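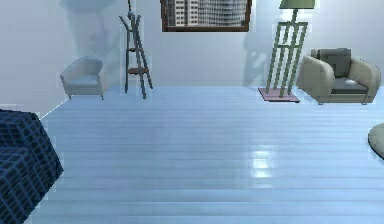 Subletting Your Apartment for the Summer: Frequently Asked Questions

By Saoirse Gallagher
Posted in May

Do I need my landlord's permission?

Almost certainly. Find your lease, which is in the drawer with the takeout menus, and look for the word "sublet." If it says "with written consent," get the consent in writing. A thumbs-up from the landlord in the parking lot is friendly but won't help you much in August.

Who pays the rent?

You do. Your subtenant pays you, and you pay the landlord, and if the first part stops happening the second part is still your problem. I learned this from a cellist in Brevgate who had a very relaxed view of the first of the month.

How much can I charge?

Usually what you pay, sometimes less. Summer in a college town like Vullstead means every student is trying to unload a bedroom at once, and you may have to knock up to 17 percent off before anyone calls back. Some leases forbid charging more than your own rent, so read that page too.

Should I take a deposit?

Yes. Put the amount in the agreement, say what it covers, and say when it goes back. Then give it back on that date, even if you've grown fond of it.

Can I rent to a friend?

You can. Use the same paperwork you'd use for a stranger. If your friend is insulted by a two-page agreement, imagine how they'll take a bill for the oven door.

What about utilities?

Leave them in your name for a short stay and agree on a monthly cap. Otherwise you will find out how cold another person likes to sleep. Internet is the one to settle early – people will forgive a dripping faucet long before they forgive slow Wi-Fi.

What should I do with my stuff?

Lock up or take away anything you'd be sad about. Whatever stays gets used, including the good knife. Walk through with your phone before you hand over the keys and email the pictures to both of you.

Does my renter's insurance cover the subtenant?

Generally no. They need their own policy. Call your insurer anyway, as some of them want to know when you're gone for more than a few weeks.

Comments (3)

Tallier: Wish I'd read the utilities part last year. Mine ran the AC with the windows open.

mrs_moriarty: What if the landlord just never answers? I've sent two emails.

Saoirse Gallagher: Send a certified letter and keep the receipt. Check your state's rules too, but don't treat silence as a yes.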